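3.2 Block stimuli and work surface

The sorting task used small solid blocks in a limited set of colors and shapes. Earlier work with the Rankin set relied on painted wooden pieces, and wear on the painted edges made it hard to compare sessions held months apart. For this study the pieces were replaced with the Enura set, in which color runs through the body of the block and a scratch does not expose a different shade. Shapes were kept simple so that each piece could be named with one color word and one shape word. Pieces with holes, pegs, or printed faces were left out.

All layouts were built on a rectangular wooden board placed on top of the table. The board served two purposes. It set the limits of the sorting area, and it gave a pale background against which the colors could be told apart under the room lighting. Boards were supplied by Rendeline and were used without stain or varnish. Visible grain was accepted. A pilot with a plain gray sheet gave slightly faster color naming, but blocks slid on the sheet when a neighboring piece was touched, and the sheet was dropped before the main collection.

Layouts fell into two classes. In grouped layouts, pieces were set close together in clusters, with open board between one cluster and the next. A cluster could hold a single color or a mix. In scattered layouts, no piece was allowed within one block width of another. The present section deals with grouped layouts only; scattered layouts are treated in Section 3.4. In total, 2,864 layouts were recorded at the Somside site, of which 300 were set aside for the agreement check and a further 700 were used to fit the spacing model. The remaining layouts were held for testing.

Cluster membership was assigned by a fixed rule. Two blocks belonged to the same cluster if the gap between their nearest edges was smaller than half the width of the narrower block. The rule was applied to positions on the board surface and took no account of color. Mixed clusters were therefore counted as single units, even where a reader might be inclined to split them. Nine layouts could not be assigned because a gap fell exactly on the limit, and these were removed.
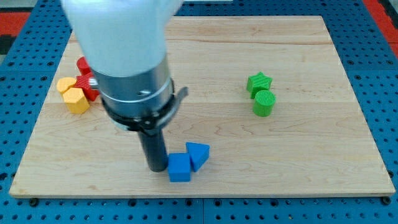 Figure 4. Grouped layout on the wooden board, with a mixed cluster of yellow and red blocks at left.

Mixed clusters of the kind in Figure 4 produced most of the disagreement between raters. When asked to mark groups without the rule, raters tended to divide such a cluster by color, so that yellow and red pieces were listed separately. Single-color clusters showed little of this effect. Shape had a weaker influence: a cylinder beside pieces of another shape was sometimes listed alone, mainly when it stood at the outer side of its cluster. Partial occlusion added a second source of error, and raters were told to mark a block as present if any part of its top or side could be seen. Scores reported in Section 4 use the fixed rule throughout, and the free groupings are given separately in the appendix.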